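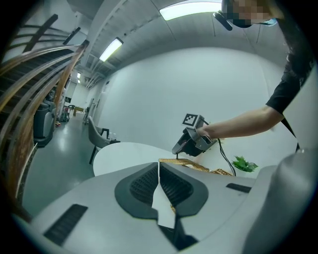

The table at Risusdale, with the wicker item and the plant.

How should a small shared table be laid out when it holds wicker, flowers and a plant?

Posted by Risusdale Front Office, Aug 10, 2020
Viewed 591 times

Our office is responsible for a sitting room used by residents and their visitors. The white table is intended for general use, including the signing of forms, and we wish to leave enough clear space for a person seated there to write in comfort. We also wish to retain the decorative items, as residents have asked that the room should not look like a waiting area.

Guidance is requested on two matters. First, where should a wicker tissue box with open compartments be placed so that it may be reached from more than one seat? Secondly, is there an accepted method of cleaning woven material of this type? Dust collects between the strands and a damp cloth has so far moved it further in. The box was purchased from Flamero and no care leaflet was supplied.

Palamarchuk Household Desk
184 replies on this site

The seated person's writing space should be decided before anything else is put down. We recommend that a sheet of paper be laid at each seat in ordinary use and that everything decorative be kept beyond it. The tissue box may then stand near the middle, with the slot clear of flowers so that a tissue can be drawn without touching the vase.

On a table with a curved outline, straight rows tend to look misplaced. Items may be set at a slight angle to one another. A picture frame which is to lie flat should be kept well away from any vase, as water will find its way under the glass.

For cleaning, a dry brush with soft bristles is sufficient in most cases. Brush along the weave, turn the box over and tap the base lightly. Water should be used sparingly and the box left to dry in moving air, away from a radiator. The compartments should be emptied beforehand.

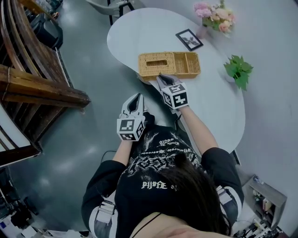
Matvii Hrynyshyn
I would respectfully disagree as to the middle of the table. In the reading room at Ballmont the tissues stood in the centre for almost 79 days and people leaned across one another to get at them. They now stand towards one end and no further complaint has been received. A vacuum cleaner on its lowest setting, with the brush fitting, does for the wicker. Felt pads under the base are also advisable on a white top.

Risusdale Front Office
Both replies are noted with thanks. The soft brush will be tried first. The position of the box will be reviewed in October, when the chairs are rearranged.

5 people found this page helpful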